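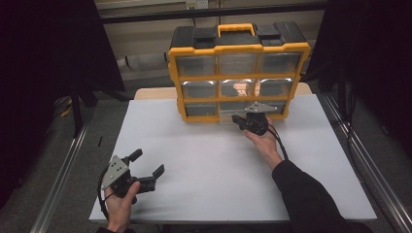 Small parts drawers: sort by size or by job?

Beltside Workshop Forum > Storage and Benches

hamdia_b
14 July 2020
I've got one of those upright cases with nine clear drawers and a carrying handle, and I'm about to fill it properly. At the moment all my screws, washers and wall plugs live in jam jars and a biscuit tin. Do people sort by size, or by the job they're for? It will sit at the back of the table most of the time but I do want to carry it round the house.

Strebel_L
By size. Wood screws along the bottom row, because they weigh the most, then machine screws and nuts, then the light stuff at the top. If you put the heavy drawers at the top the case wants to tip when you set it down.

Plineck
I disagree with sorting by size. I did that for years and ended up opening four drawers to hang one shelf. Now I have a drawer for shelves, one for curtain rails, one for door hinges and so on. Plugs and screws go in together.

Strebel_L
And when you need a 30 mm screw for something that isn't a shelf?

Plineck
I look in the shelf drawer. It takes a few seconds.

corina w
Are yours the sort with stops on the drawers? Mine haven't got any and I pulled one right out over a gravel drive last November. Check that before you fill them.

hamdia_b
They do have a small lip at the back. If I lift the front a bit they come out, otherwise they stay put.

corina w
Fine then. I'd still keep it upright when you carry it. Washers get over the tops of the drawers if it's laid on its back.

S. Imhof
Nine drawers won't be enough for either system. I have 14 and two of those are "misc". Cut a bit of stiff card to divide the ones you use for washers.

Also label the drawers even though they're clear. 4 mm and 5 mm screws look the same through the plastic when there's a light over the bench.

Strebel_L
Agree on the labels. Masking tape and a pencil, as the contents will change.

Elfriede G
Tip the jars out on a light-coloured board before you start sorting. Small black screws vanish on a dark bench. I did mine in one evening and threw out everything bent or rusty.

hamdia_b
Thanks all. I'll go by size with heavy ones at the bottom, and keep one drawer for picture hooks and nails together, as I only ever use those for one thing.

Plineck
So one drawer by job. Give it a year.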